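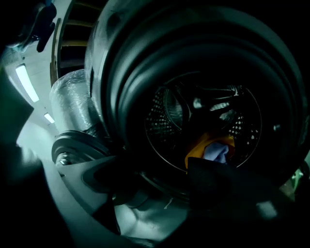

Session 6: Washing, dye and the fibres we wear

Home | Course pages | Reading list | Workshop times | Contact

Print this page | E-mail to a friend

Right, welcome back! Last time we got as far as spinning and I ran out of minutes (sorry, I do love a spindle), so this session picks up with finished cloth and what water does to it. You'll want your swatch cards out, and the cotton and wool samples from the Thygesen bag. If your bag is missing the wool, come and find me at the break.

What water does to a fibre

Cotton is mostly cellulose, and cellulose likes water very much. The fibre drinks it in and swells sideways, and oddly enough cotton gets stronger when it's wet. Viscose is made of cellulose too, but it goes the other way and gets weaker, so a viscose blouse that survives years of wear can come to grief in one rough wash. I lost a lovely green one like that and I'm still cross about it.

Wool is a protein fibre and it has scales, a bit like a pine cone. Warm it, wet it, rub it about, and the scales catch on each other and won't let go. That's felting. It's a disaster if you meant to keep the jumper and brilliant if you wanted slippers!

Polyester hardly takes up any water at all. It dries quickly for that reason, and it hangs on to greasy smells for much the same one. Anyone with a running top knows exactly what I mean.

Why colours run

When I dyed my first batch at Tumine I thought the dye was all inside the cloth once it looked dark enough. It wasn't. Some of it had bonded and plenty was just sitting there waiting for the first wash. Rinse until the water is clear, then rinse again, and don't trust your eyes under a yellow bulb.

Three words to get straight in your notes. A direct dye clings fairly weakly to cotton and will go on bleeding for a good while. A reactive dye forms a proper chemical bond with the fibre, so once the spare dye is rinsed out it behaves itself. A vat dye (indigo is the famous one) goes in dissolved, then turns solid inside the cloth when the air gets at it. Indigo rubs off on pale sofas all the same, so don't write "permanent" in your essay or Oluf Zoëga will circle it. He marks the second half. 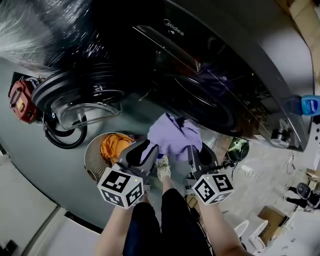
Fig. 2. Front-loading washing machine, Midea.

Front loaders and top loaders

A front loader lifts the clothes and drops them through a shallow pool, over and over. An old-style top loader with a central paddle drags them round in a deep bath. The first uses far less water and is generally kinder to cloth, though the falling still counts as rubbing where wool is concerned. Spin speed matters more for creasing than for cleaning, and I'd keep a delicate knit at 500 or under.

For the homework

Cut 2 squares from the same cotton, dye them together, and keep one back dry. Wash the other with a scrap of white cloth pinned to it. Stick all the pieces on a card and write down what you used and how warm it was. I don't mind if it goes wrong, I'd just like to see it on the card.

Reading: Skarphéðinn Vídalín's handout on mordants, which is in the Plotuser folder, and the Tenenero sample book from page 578 onwards. The plates are small, so zoom in. We'll start on mordants next time, and please bring an apron, the August group didn't and there were tears over a shirt.

This site uses cookies to remember your settings. Accept | Find out more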